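Chores and Machines: Where Things Stand

Text and selection by Donal Lynch

Most of us would hand over the dishes and the tidying tomorrow if a machine could do them for a fair price. For this page I looked at the dull middle part of housework, the picking up and putting back, and asked how much of it a robot arm can be trusted with. I left out vacuums and lawn mowers, which have been good enough for years.

The short answer is that single moves are in decent shape and whole chores are not. An arm can be taught to take hold of one known item on a clear table. Ask it to put away the shopping and you have asked for a long list of moves, each of which can go wrong in its own way.

A lot of the practice now takes place in simulation. A rendered room costs very little to reset, and a dropped bottle makes no mess. The team at Brellen told me they ran 3000 tries at one bottle task before they booked any time on a real arm.
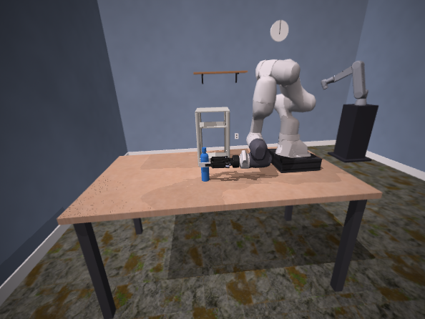 Bottles are a fair place to start. They are tall and narrow, they tip easily, and every kitchen and stockroom has them. Grip one too high and it swings. Grip it too low and the fingers may hit the table first. Placing it is harder again, as the arm has to judge where the base is and let go without a nudge.

Numbers from practice runs need some care. Brellen counted 849 clean placements in its first batch of 1000, and that sounds high until you think about breaking 15 glasses out of every hundred. Their later batches were better, but they also used fewer bottle shapes.

Shops may get there before homes do. The stockroom at Pickering's in Forkville carries 37 kinds of bottle, all on marked shelves, and the staff already keep the aisles clear. My own kitchen has no marked shelves and a drawer that sticks.

Speed is the other problem. Dreranel, which sells arms to small stores, quotes about 22 seconds for each item moved. A person does it in three or four and can answer the phone at the same time.

I plan to add to this gallery in October, with wiping and folding next on the list. Folding is the one readers ask for most, and so far I have the least to show for it.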